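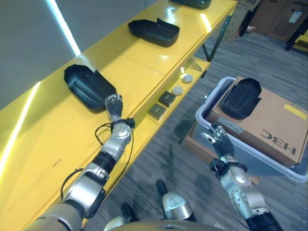
How much water did the rain barrels save this year? 915 gallons, going by the marks I made on the pantry door every time I emptied one.

7 December 2025

I added it up this morning after breakfast. I thought it would be more. The town bill says the house used less than last year, but last year we had the leaking toilet for most of the spring, so the two don't compare. I'll have a fair number next year if nothing breaks.

Frost again overnight. The barrel behind the shed had a skin of ice on it and I should have drained it a week ago. I opened the spigot and let it run down toward the currants. It took until almost eleven because the screen inside was clogged with maple seeds. I ended up reaching in with my sleeve rolled up, and my hand ached for a good while after. The other barrels were already empty and turned upside down. The green one has a crack near the rim that I don't remember from last fall. It's high enough that it only matters in a heavy rain, so I'll put tape on it and see.

Went to Rernell for pipe wrap. They have moved everything again and the plumbing aisle is now where the paint used to be. Bought two rolls and a brass cap for the outside faucet. They didn't have the foam covers. The man at the counter said try Gauthier, but Gauthier is across the river and I had cold things in the car, so I didn't.

Came home and wrapped the pipe along the north wall of the basement. This is the one that froze the winter before last. It's an awkward job with the furnace so close, and I did the elbow twice before it would lie flat. While I was down there I checked the potatoes. A few are going soft at the bottom of the box. I took those out and moved the rest to the shelf under the window, where it's colder. The onions are fine. The squash are fine except one with a gray spot by the stem, so we had that one for supper.

Lunch was soup from the freezer, the bean one. Too much salt. I wrote that on the lid of the next one so I'll remember to put a potato in it.

In the afternoon I did the garden book. I have kept it on paper so far and I'm keeping it on paper. First frost, last frost, what went in which bed, what came up. The beans by the fence did badly again and I think that strip is just too shady now that the neighbor's spruce has filled out. I'll put lettuce there and give the beans the old strawberry bed. The strawberries are finished – six berries all summer, and the birds got some of those.

The Pletard catalog came and I sat with it longer than I meant to. Prices are up on nearly everything. I marked two kinds of carrot, the short pea, and a tomato called Mirnodura that is supposed to stand cool nights. I have bought tomatoes on that promise before. Still, one packet won't hurt, and the picture of the plant looked sturdy and not too tall. I won't order until after the holidays. I have leftover seed to test first, and I want to do the lettuce seed on a wet paper towel, the way I did the parsnips. None of the parsnips came up, so that was useful to know.

Shipping is free over 70 dollars. I am not going to spend 70 dollars on seeds to save the shipping. I said the same thing last December and then did it.

The heating oil gauge was a little under half. The electric bill came too, 572 kilowatt hours, higher than I'd like. I think it's the old freezer in the garage. There isn't much in it now – the bread, some rhubarb, the last of the blueberries – and it would all fit in the one upstairs if I used up the rhubarb. I'll make a crisp this week and then unplug the thing until June.

Dark by half past four. I brought in two loads of wood and swept up the bark. The kitchen drain is slow again. Poured the kettle down it, which helped some.

Tomorrow: drain the hose and hang it up, find the lid for the compost pail, call about the chimney. I meant to call in October. Also the brass cap, which is still in the bag on the stairs.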